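Ga-eun Ryu wrote:

> Does anyone know if we can still get the Clenorside hall for the swap meet? And what paint did you all use, the Stakodura or the cheap stuff?

Hall is ours till 5, doors at 2. Tables cost the same as June, pay Rostami direct. Parking is bad so share rides if you can.
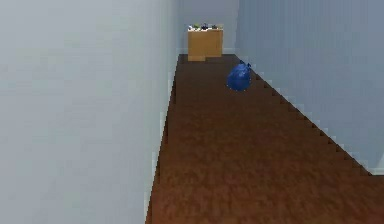
*Hallway, pale blue-gray both sides, right one a bit darker*

Paint: Stakodura, two coats. Cheap stuff peeled on me in the bathroom. Dont skip teh primer. Sina has 15 brushes to lend, ask her.

More later, running out

Ye-seo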